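Unmont Staff Forum > Operations > Automation and Work Changes
Topic: Sorting cell at Ostlow -- effect on bench roles and grading

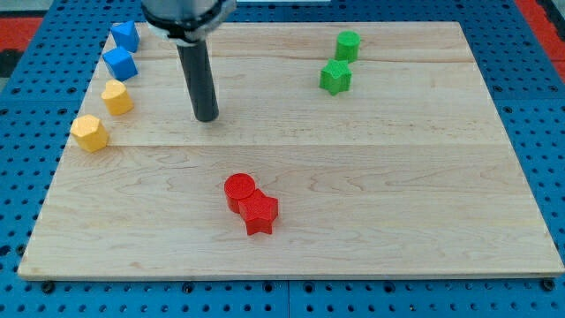 Ostlow sorting cell, practice board with shaped blocks grouped by color.

Posted by: A_Mwakyusa (Operations Liaison)
2022-02-24

Colleagues,

This topic is opened so that staff at the Ostlow site may comment on the sorting cell before the second stage begins. Comments will be read by the site management group and answered here where an answer is available.

The arm is at present working on the practice board only. The task is to move the pieces into groups by color, using the rod fitted under the gripper housing. No customer parts are handled at this stage. The second stage will bring the cell onto the returns line, where it will separate mixed fittings before they reach the inspection bench.

For the bench team the changes are as follows. Manual pre-sorting will end on the early shift. Two positions on that shift will be redesignated as cell attendant. The remaining bench positions are unchanged in hours and in pay. Attendant training takes 6 working days and is carried out during paid time.

Please keep comments to the working arrangements. Questions about individual contracts should be sent to Personnel directly.

Adhiambo Mwakyusa
Operations Liaison, Unmont

Posted by: benchline_east

Thank you for opening the topic. My concern is with the word "redesignated." The attendant description issued to us lists clearing stoppages, resetting the board, recording faults and signing the shift log. Pre-sorting carries none of those duties. If the duties are greater, the grade should be reviewed before the change takes effect and the result given to us in writing.

Posted by: t.returns

I support the request above. I would add that pre-sorting is the task most often given to staff returning from injury, as it can be done seated and at one's own pace. The notice does not say what will replace it.

Posted by: Gridley_QA

I must respectfully disagree with part of this. I have worked on the returns line for many years and pre-sorting is the least satisfactory task we have. It is repetitive, it is hard on the wrists, and errors made there are charged to inspection. I would welcome its removal from every shift.

On the technical side, I would ask that members not judge the cell by the practice board. Hearts, stars and cylinders in plain colors are suitable for setting up. They tell us very little about how it will manage a tray of gray fittings with oil on them.

Posted by: benchline_east

That last point is also my point. If the board tells us very little, it is early to be fixing staffing numbers on the strength of it.

Posted by: Gridley_QA

The staffing numbers were fixed from the volume figures for the returns line. They were not taken from the board. I agree that the notice could have stated this.

Posted by: maint_owino

Speaking for the maintenance contractor. Owino holds the service agreement for the cell and our technicians have been asked several times who is permitted to touch it. The position under the agreement is:

Attendants may stop the arm, restart it, and place or remove pieces while it is stopped.
Attendants may not remove the rod, loosen the collar or alter the mounting of the board.
Any contact between the rod and the board surface other than in the course of a push is to be logged, even where no mark is left.

The pushing method was chosen for the trial as the pieces differ in shape and a single tool can be used on all of them. Whether it will be retained for fittings has not been decided. Revia, who supply the control software, are to advise.

Posted by: t.returns

May I ask how an attendant is expected to tell one kind of contact from the other? The rod works very close to the wood. If the log is to be used in any assessment of the attendant, the instruction needs to be clearer than it is now.

Posted by: maint_owino

The controller raises a message when the downward force exceeds the set limit. The attendant logs the message number and the time. No judgment is required. I accept that the wording should say so and will submit a correction.

Posted by: lateshift_rep

A question from the late shift, which is not mentioned in the notice. Are we to continue pre-sorting by hand while the early shift does not? If so, the bench will receive trays prepared in two different ways on the same day -- and inspection will be asked to account for the difference.

I would also record that several members of our shift wish to apply for the attendant training and were told it was not open to them.

Posted by: A_Mwakyusa (Operations Liaison)

I am replying to the points in order.

Grading. The request for a review before the change takes effect has been accepted. Personnel will issue the outcome in writing to all bench staff at Ostlow, and not only to those redesignated.

Seated duties. This was omitted from the notice and should not have been. Label checking and log entry are being considered as replacements. Suggestions from the bench are invited.

Late shift. Manual pre-sorting will continue there for 21 days after the second stage begins, after which the arrangement will be reviewed. Trays will carry a shift tag during that period so that results can be kept separate. The advice that training was closed to late shift staff was incorrect, and applications may be handed to the shift supervisor.

Posted by: benchline_east

The reply on grading is noted with thanks. I would ask that no attendant begin signing the shift log until the outcome has been issued.

Posted by: Gridley_QA

I have no objection to that. Could the shift tags be a different color from the quarantine tags? The present ones are both orange.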